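Talks > Church history evenings > Speaker notes

The Vosgate mission press: notes for speaking, 24/04/2024

Start with the boat. Don't do the long intro, ran over last time. Printing press packed in 22 crates, landed in August, two crates short. The missing ones had the type in. So a press and no letters. Pause there.

Then who sent it. The Vandosholm society, small, Lutheran, mostly farm money. Never more than 14 missionaries abroad at any one time. They wanted a hymn book first and the gospels after. The station at Vosgate wanted it the other way round. Letters went back and forth for two years, both sides very polite, both sides cross.

Mention Brestov here (the seminary, not the town). That's where the translators learnt their Greek. Half the argument over the word for "grace" starts in a Brestov lecture room, so say so, but keep it short.
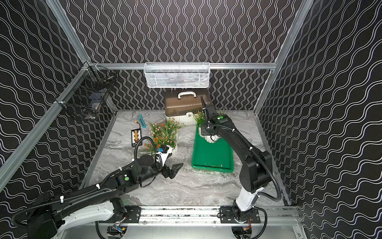
Gál collection next. 326 letters, most of them from the station to the home board, a few going the other way. Bought as one lot, never sorted properly. The station kept its letters in a lidded box, no order at all, and I've had to date a good third from the handwriting. Think of the brown see-through one with the carrying handle and the latch, only theirs was tin and it let the damp in. Read out the rice letter. Then the one about the roof. SLOW DOWN on the roof one, people like it.

Numbers, if asked: the first hymn book ran to some 2847 copies, going by the paper bill. Board's own report gives no figure. Don't get drawn into how many were sold and how many given away, the acounts don't say.

Baptism dispute. Two minutes, no more. Station said a year's teaching beforehand, board said six months was plenty. Local elders were never asked, and they say as much in thier own letter, the only one in the lot written by them. Read the last three lines. Leave a gap.

Finish on the press itself. Moved inland, used for school primers, then for seed lists and tax forms. Last mention is in a repair bill for a cracked roller. Questions. Water is on the side table, hand the handouts back please, only got the one set.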